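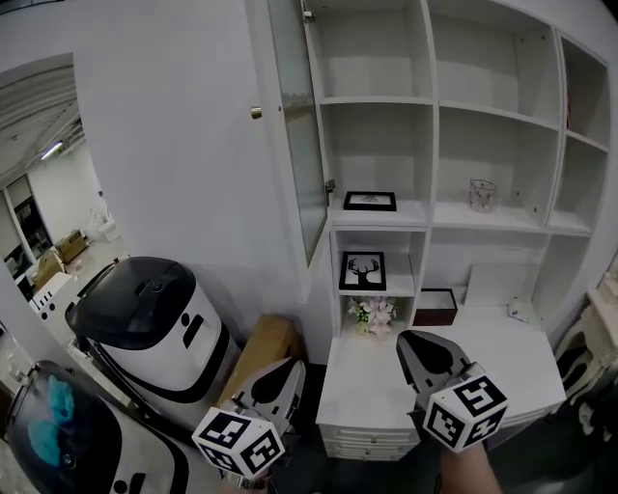
Par Gratik em utilização junto a uma secretária branca, com um cubo de marcadores em cada pinça.

Gratik, par de pinças manuais com cubos de marcadores
Fabricante: Driltero
Conjunto esquerda + direita
Disponível para compra e para empréstimo de ensaio

Descrição

O Gratik é um par de pinças seguradas na mão, para gravar tarefas de manipulação com os dois braços. O operador pega em cada pinça pelo punho e abre e fecha as garras com os dedos. As garras são cinzentas e levam uma almofada preta em forma de gota. Cada pinça tem montado um cubo branco com marcadores pretos, que a câmara usada na cabeça segue durante a gravação.

O par pode ser usado sem braço robótico. Quem já tem braço pode montar as mesmas garras no flange, com o adaptador vendido à parte, e repetir com o robô os movimentos gravados à mão. A geometria de contacto fica igual nos dois casos, e é essa a razão de a maior parte dos clientes comprar as garras em duplicado.

O que vem na caixa

Pinça esquerda e pinça direita, com punho
2 cubos de marcadores, já colados e numerados
Almofadas de substituição para as duas pinças
Chave sextavada para os parafusos do cubo
Folha de calibração impressa
Cartão com o código de transferência do Illora

A câmara de cabeça não está incluída. A fita de cabeça também não.

Características

Abertura máxima das garras: 57 mm
Accionamento: manual, mola de retorno
Almofadas: gota, substituíveis sem ferramenta
Marcadores: impressão mate, um padrão diferente em cada face
Vida indicada da mola: 3.000 ciclos completos antes da primeira verificação
Registo: através do Illora, a partir do vídeo da câmara
Alimentação: nenhuma nas pinças
Limpeza: pano ligeiramente húmido, sem álcool nas faces dos cubos

Ensaio comparativo com o Kozan

O Kozan é o nosso modelo anterior e continua em catálogo. Tem garras direitas e paralelas, almofada rectangular e um único marcador plano na parte de cima do punho. Recebemos muitas perguntas sobre a diferença entre os dois, e Ülle Paju, responsável pelos ensaios na Driltero, preparou uma comparação com as mesmas tarefas feitas por operadores que não conheciam nenhum dos modelos.

As tarefas foram de arrumação doméstica e de escritório: pegar em objectos pequenos pousados numa secretária, tirar um copo de uma prateleira, fechar uma porta de armário, levar um objecto de um compartimento alto para um tabuleiro, segurar uma caixa de cartão pelas abas com as duas mãos.

Seguimento do marcador. Com o Kozan, o registo perde-se quando o operador roda o punho para fora e o marcador plano deixa de estar virado para a câmara. Acontece muito em prateleiras acima da cabeça. O cubo do Gratik mantém quase sempre pelo menos uma face legível, e as falhas que encontrámos foram curtas, na maioria quando uma mão passou à frente da outra. O Illora preenche essas falhas por interpolação e assinala-as na linha de tempo. O utilizador pode rejeitá-las uma a uma.

Objectos finos. A ponta da gota entra melhor debaixo de folhas, cartões e molduras deitadas. O Kozan obriga a arrastar a peça até à beira da mesa. Para folhas soltas nenhum dos dois é bom, e recomendamos que essas tarefas fiquem fora das gravações.

Puxadores pequenos. O Gratik segura puxadores redondos pela parte larga da almofada. O Kozan escorrega se o puxador for polido. Nos puxadores em barra a diferença é pequena.

Copos e peças cilíndricas. Resultado equivalente até ao limite de abertura. O Kozan abre um pouco mais, e para copos largos continua a ser a escolha certa.

Caixas de cartão. Com o Gratik, a força fica concentrada na ponta e pode marcar o cartão mole. O Kozan distribui melhor. Se o trabalho for sobretudo com caixas, veja também as almofadas largas na lista de acessórios.

Cansaço. O cubo acrescenta peso à frente da mão. Em sessões curtas os operadores não o referiram. Em sessões longas pediram pausas mais cedo do que com o Kozan. Aconselhamos alternar operadores e não gravar mais de 5 tarefas seguidas sem pausa.

Passagem pelos móveis. O cubo também ocupa espaço. Em compartimentos baixos bate na prateleira de cima se a mão entrar direita, e é preciso entrar com o punho inclinado. Convém experimentar antes de começar a gravar. O Kozan não tem este problema.

Iluminação e fundo

O seguimento depende do contraste entre o preto dos marcadores e o branco do cubo. Trabalha bem com luz de tecto comum. Móveis e paredes brancas não atrapalham, desde que o cubo não fique sobreexposto. Na câmara, fixe a exposição para o branco do cubo antes da primeira gravação e não a deixe em automático, sobretudo quando o operador alterna entre o tampo de uma mesa clara e um chão escuro.

Zonas de sombra por baixo de secretárias e dentro de armários fundos são as mais difíceis. Uma luz lateral fraca resolve a maior parte dos casos. Luz directa de janela sobre o cubo cria reflexos mesmo com a impressão mate.

Superfícies espelhadas podem duplicar o marcador na imagem. O Illora descarta a leitura duplicada se a posição for impossível para o braço do operador, mas nem sempre acerta quando o espelho está muito perto.

Câmara

O Gratik funciona com qualquer câmara de cabeça que grave em exposição fixa e com campo de visão largo. Com lentes muito fechadas, as pinças saem da imagem quando o operador trabalha junto ao corpo. Depois de montar a câmara, peça ao operador que olhe para o tampo da mesa e levante as duas pinças à altura do peito. Os dois cubos devem ficar inteiros na imagem.

Calibração

1. Pouse a folha de calibração numa superfície plana, sem dobras.
2. Abra o Illora e escolha Novo par.
3. Segure as pinças com as garras fechadas sobre as marcas da folha, esquerda à esquerda.
4. Abra e feche cada pinça devagar até a barra ficar completa.
5. Rode cada cubo até todas as faces acessíveis terem sido lidas.
6. Guarde o perfil com o número gravado no punho.

Repita a calibração se o cubo for desmontado, se levar uma pancada forte ou se trocar de câmara. A troca de almofadas não obriga a nova calibração, mas altera ligeiramente o ponto de fecho. O Illora tem um campo próprio para isso em Ajustes da pinça.

Não troque os cubos entre as duas pinças. Os padrões são diferentes e o registo fica com as mãos invertidas.

Montagem em braço robótico

O adaptador Gratik-R recebe as mesmas garras e almofadas. Precisa de um actuador próprio, que não fornecemos, e de um controlador capaz de ler o ficheiro de abertura exportado pelo Illora. A lista de controladores ensaiados está na ficha técnica. Noutros controladores, o ficheiro pode ser convertido para texto simples com uma coluna de tempo e uma coluna de abertura.

Em braços leves, verifique a carga admissível com o adaptador montado. O cubo não é necessário no robô e pode ficar de fora.

Acessórios e peças

Almofadas em gota, par
Almofadas largas para cartão, par
Almofadas finas, par
Cubo de marcadores, esquerdo
Cubo de marcadores, direito
Mola de retorno
Adaptador Gratik-R
Suporte de mesa para duas pinças
Mala rígida

As almofadas do Kozan não servem no Gratik. O suporte de mesa e a mala servem para os dois modelos.

Perguntas frequentes

Posso comprar só uma pinça?
Só como peça de substituição, com indicação do número do par original.

Existe versão para mãos pequenas?
O punho tem posição regulável para os dedos. Na posição mais curta foi usado sem dificuldade por operadores com mãos pequenas. Não há um punho diferente.

Os marcadores podem ser impressos por mim?
Podem, com os ficheiros que estão na área de cliente. Use papel mate e confirme a medida com uma régua. Uma impressão reduzida pela impressora dá distâncias erradas, e o programa não tem forma de o detectar.

Dá para usar com luvas?
Sim, desde que sejam justas. Luvas largas prendem-se na mola.

O Illora precisa de ligação à Internet?
Só na instalação e nas actualizações. O processamento é feito no computador do utilizador.

Empréstimo de ensaio

Emprestamos um par a laboratórios e empresas que queiram comparar o Gratik com o equipamento que já usam. O pedido deve indicar o tipo de tarefas, a câmara e, se houver, o modelo do braço. O transporte de volta é pago pelo cliente. As almofadas gastas durante o ensaio não são cobradas. Os pedidos são tratados por Tahmineh Ahmadpour, através do formulário de contacto desta página, assunto "Ensaio Gratik".

Os pares comprados antes de Setembro têm a mola antiga, mais dura. A troca é gratuita mediante envio do número do punho.

Página actualizada em 17/12/2022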